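Keeping Desktop Computers in Service Past the Fifth Year

October 27, 2023

The views set out on this page are my own and do not represent the policy of my employer. They draw on my work with the desktop replacement schedule at Hustura, where the office network serves about 700 employees across the main building and the Pristcombe annex.

The schedule in force when I took up my post was a simple one. A desktop was bought, issued, and withdrawn at the end of its fifth year, whatever its condition. The rule was easy to budget for and easy to explain to department heads. It also meant that machines with years of useful work left in them were sent to disposal alongside those that had failed. In February the rule came up for review, and I was asked to prepare the paper on it.

The review covered 215 desktops due for withdrawal. Each was inspected, cleaned, and tested under the load its user would normally place on it. Of these, 33 were found unfit for further service, most often on account of a failing power supply or a damaged board. A further 40 were sound but could not meet the requirements of the accounting software and were moved to lighter duties. The remainder could stay where they were with a larger drive or additional memory.

Three objections were raised, and I believe they deserve a fair answer.

The first concerned security. A computer that no longer receives updates should not be connected to a business network, and I would not argue otherwise. The date on which support ends should therefore be recorded at purchase and should override every other consideration. It is a separate date from the end of the warranty, and the two were treated as one in our old register. Correcting that took longer than any other part of the work.

The second concerned labor. Technicians' time costs money, and a repair that takes most of a day may cost more than the machine is worth. My paper proposed a limit: one replacement part and one hour at the bench. Anything beyond that sends the unit to disposal. Staff have found the limit strict, and requests for exceptions are frequent. I have granted very few.

The third concerned appearance. Several managers felt that visitors would judge the organization by the age of the equipment at the front desk. I have no strong view on this. Reception was given newer units, and the question was closed.

Storage of spare parts proved to be a larger matter than I expected. Parts removed from withdrawn machines had been kept in unlabeled boxes, with the result that technicians ordered new ones in preference to searching. We now keep a shelf list in Tidex, with one line for each part, the model it came from, and the date it was tested. Untested parts are not shelved. Cables are still a difficulty, and I have not yet found an arrangement for them that survives a busy month.

Disposal remains with Hviid under the existing contract. Drives are removed and destroyed before collection, and a certificate is filed against the asset number. Readers considering a similar arrangement should ask who holds the certificate if the contract ends, as our own agreement was silent on the point. 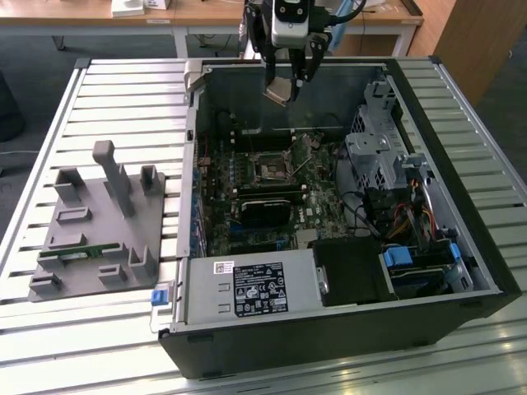 Margaret Ellery
Office Systems Manager, Hustura

Comments on this post are open and are reviewed before publication. Questions about model numbers or prices cannot be answered here. A later post will deal with monitors and docking stations, which follow a different schedule.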